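Call for makers: Dikwood Print and Pattern Fair

We're looking for printmakers, textile designers, bookbinders, illustrators and anyone else who makes lovely things by hand to join us at Dikwood this August! Last year's fair brought more than 2,000 visitors through the doors over one very busy weekend, and we'd love to fill the hall again with new faces as well as old friends.

There are 13 full tables to give out, plus 4 shared ones for people who have never sold at a fair before. If that's you, please do apply -- Sofia Rocha had her first ever stall with us and is now back to run the Saturday lino workshop.

We welcome work on paper and on cloth, whether it's a stack of zines, a run of screenprinted tea towels or something we've never seen before (we like those applications best). 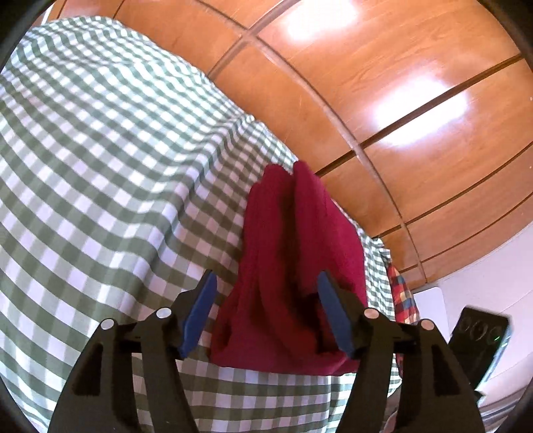
How to apply

Send us up to five photos of your work, a few lines about how you make it, and a link to your website or social media if you have one. Tell us if you need power, a wall behind you or step-free access to unload.

Tables are free for first-timers. Everyone else pays a flat fee after being offered a place, and we take no commission on sales.

Applications close on July 16, 2025 at midnight. Jocelyn Macapagal and Ramesh Tomar will read every one and reply to you all within a week, yes or no.

Questions about tables or access? Ask for Rianne Nijs at the Dikwood front desk.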